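Writing an obituary when the family doesn't agree on the details

Posted in Family & Memorials
23 Oct 2024

Duygu Duman

My uncle died last week in Ornton and I have been asked to write the obituary. I have never written one. The funeral home (Brada) gave us a form with spaces for birth date, schools, jobs and survivors, and they say the paper will print up to 500 words before the price goes up. My draft is well over that.

Two things I'm stuck on. First, he was married twice. His first wife is still living and they stayed friendly, and my cousins from that marriage want her named. His second wife says she would prefer that she wasn't. Second, he told everyone he started at the Öztürkmen bakery when he was 16, but his sister says he was older than that and only swept up there before. I don't want to print something wrong, but it was a story he told all his life.

Is there a normal way to handle this? It has to go in by Friday noon.

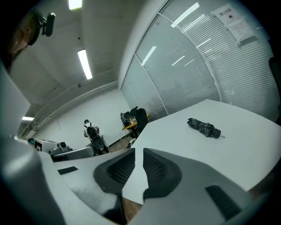

Folded plaid umbrella on a white table

3 replies

marlene_in_ornton

Sorry about your uncle. I have written four of these for my own family, so here is what I would do.

Former wives can be named or left out and both are common. The usual wording when they are named is "the mother of his children" or "his former wife," and it goes in the part about his life, not in the list of survivors. So: "With his first wife, [name], he raised two children." That is a plain fact and it gives your cousins what they asked for. Show that one sentence to the widow before you send it. She may only object to seeing the other name next to hers in the survivors line.

For the bakery, leave the age out. "He went to work at the Öztürkmen bakery as a teenager" covers both versions, if his sister agrees he was still in his teens. If she doesn't, write "as a young man." You can save the 16 story for the service, where whoever speaks can say "he always told us." 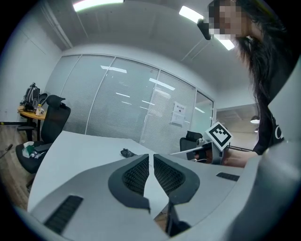
As for length, cut the survivors first. Grandchildren can be given as a number if there are a lot of them, though check that nobody minds. Then cut the list of clubs. Keep one or two things he did every week, because people who knew him will look for those. Ask Brada whether they put the full version on their own website. Ours did, and we ran a short notice in the paper that pointed to it. Also read the proof out loud with a second person – my father's middle name was wrong in print and the correction took eight days.

DaleFromDravaler

It's the next of kin's call. Legally the wife signs off with the funeral home, so if she says no, then it's no. Extra words cost us $25 a line at the paper here in Dravaler, so check the price first.

Duygu Duman

Thank you both. I called Brada this morning and they do post the long version at no charge. My aunt was fine with the "he raised two children" sentence once she saw where it was going. I used "as a young man" for the bakery. His sister still wants to talk about it.

t_hollis

Late reply but for anyone else reading this, put the service time and address near the top. We had it in the last paragraph and the paper's website hid that part behind a "read more" link. Several people called us asking where to go. Also spell out the day of the week along with the date.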